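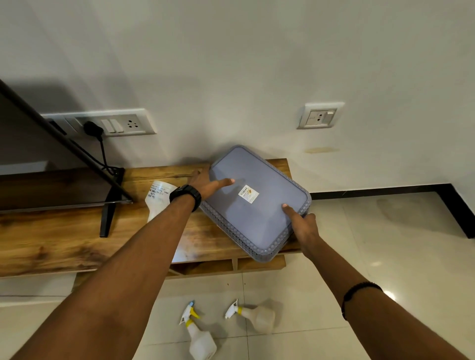
Bedusley Automation Workshop, Household Handling Section

Notebook entry, November, 16:40
Subject: Koka arm, grip fault on upturned baskets

The arm dropped the basket in 17 of 80 lifts from the TV console. All drops occurred with the base facing up. The hand demonstration holds one hand flat on the far edge and grips the near right corner with the other. The Koka arm closed on the perforated side, and the fingertips caught in the hexagonal holes before the grip was complete. The controller read the contact as a full grip and began the lift.

Log line 2,419 shows the lift command issued 200 ms ahead of the force check. The same order of events appears in the other logs reviewed. The Hudec force sensor was tested separately and is within limits.

Actions:
Lifts near the television are suspended until the check order is corrected.
Spray bottles are to be cleared from the floor before the arm is powered.
Fault report sent to Piseck with the logs attached. Reply pending.

Open item: the stop button responded late on one run. Cause not yet found.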